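Mar 17, 2022

# Camper walk-around before the Dirkwood trip

We do this list in the driveway the night before, and again (the short version, marked with a star) every morning we hitch up. It has grown over the years from a sticky note on the fridge to what you see now, and I've left my comments in so you can tell which items have bitten us before. Print it, scribble on it, cross out what your rig doesn't have!

## Outside

- [x] **Tires\*.** All at 44 psi cold, spare included. *Spare was low again. I topped it up, but I'd like that valve looked at before April.*
- [x] **Lug nuts.** Torqued, then checked again at the first fuel stop.
- [x] **Hitch pin, chains and breakaway cable\*.** Chains crossed underneath. *The cable was looped over the jack handle, so I moved it to its own hook.*
- [x] **Lights\*.** Running, brake, both turn signals. One person in the driver's seat, one behind, and lots of shouting.
- [ ] **Awning lock.** *Left arm clicks, right arm only sort of clicks. I've strapped it for now and will ask the folks at Mernivetti about the part.*
- [x] **Labels.** Tire sticker and propane warning both readable.
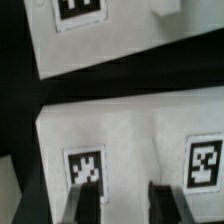
*Square black-and-white label on a white surface.*

## Inside

- [x] **Propane and carbon monoxide alarms.** Test buttons pressed and date stamps read. *Warn the kids first, please. Ours still haven't forgiven me for last summer.*
- [x] **Fire extinguisher.** Needle in the green, bracket tight.
- [x] **Escape window.** Everybody who sleeps in the back opens it once by themselves, grumbling allowed.
- [x] **Stove and fridge.** Burners off, cover down, fridge latch pushed until it catches\*.
- [ ] **Cabinets and trim.** See the comment after the photo.
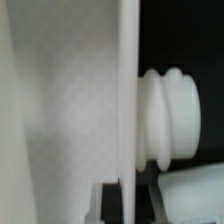
The pantry door on our Pretari has started swinging open on left-hand curves, and I spent a good long while on my knees figuring out whether it was the latch or the hinge. It's the hinge. What I do now is get my face right up close and follow the edge of the door from top to bottom. You want a clean, straight side like the tall white one in the photo, with no bow in it anywhere. Ours leans out a little near the top, so I've tightened what I could and put a bungee across it until we get home.

## Packing and the road

- [x] **Weight.** Heavy bins low and over the axle, nothing on the top bunk except pillows.
- [x] **First aid kit.** 2 items replaced: the burn gel and the children's fever medicine.
- [x] **Water tank.** Filled to a third. We'll do the rest at the campground.
- [x] **Route.** 166 miles, with a lunch stop at the Deák overlook, where there's pull-through parking and a clean restroom.
- [ ] **Paper map in the glove box.** *Still on the kitchen table as I type this.*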